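Household Waste and Recycling Claims
Unit 6 handout: Reading a diversion rate
Instructor: Ayten Ateş

Bring this to section along with the Drerkumby reading. If you only skim one part, skim the part about denominators, as most of the short answers from last term went wrong there.

A city says it "diverts" a certain share of its trash from landfill. Before you repeat the number, ask what was weighed, where, and by whom. In most places the weighing happens at the curb or at the gate of the sorting plant. Everything that goes in the blue bin counts as diverted at that moment. What leaves the plant an hour later as reject, headed for the same landfill as everything else, may or may not get subtracted. The Drerkumby report does not subtract it. You have to read the second appendix to find that out.

The Akbulut survey

Akbulut asked 300 households what they threw away in a week. Of those, 246 sent the diary back. The report treats the missing ones as if they behaved like the rest. Would you? People who can't be bothered to fill in a diary may also be people who can't be bothered to rinse a jar. Nothing in the report rules this out, and the authors don't try.

Diaries also miss small stuff. People write down the pizza box and the milk jug. They don't write down tissues, dental floss, receipts, the sticker off an apple.

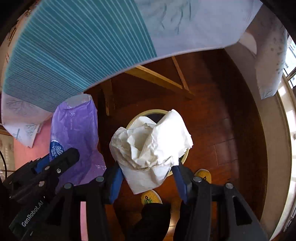 Light items like these hardly move a total measured by weight, so you could argue the gap is harmless. But the same report switches to counting items in its third chapter, and there the gap matters a good deal. Watch for the switch. It happens in a footnote to a table and the headline figure quoted in the press comes from after it.

Used paper is its own muddle. Students often assume paper is paper. Tissue is made of short fibers that have little left to give a mill, and used tissue is usually unwelcome in the recycling bin whatever the packaging says about trees. Some composting programs take it. Check your local rules and don't trust the leaflet if it is more than a few years old.

Drovo and the "smart bin" trial

Drovo claims that bins with better labels cut sorting mistakes in the Plorkeck apartments. Maybe. The trial ran for 31 days in one building, there was no comparison building, and tenants knew they were being checked. I would expect almost anything to work for a month under those conditions. A follow-up was promised for June and I'll believe it when I see it.

For section

Find one diversion claim made by a city, school or store. Write down what the denominator is. If you can't tell, say so and say where you looked.

Rework the Akbulut return rate yourself and write two sentences on who might be missing.

One page, no cover sheet. Please don't cite Drovo's press release as a study.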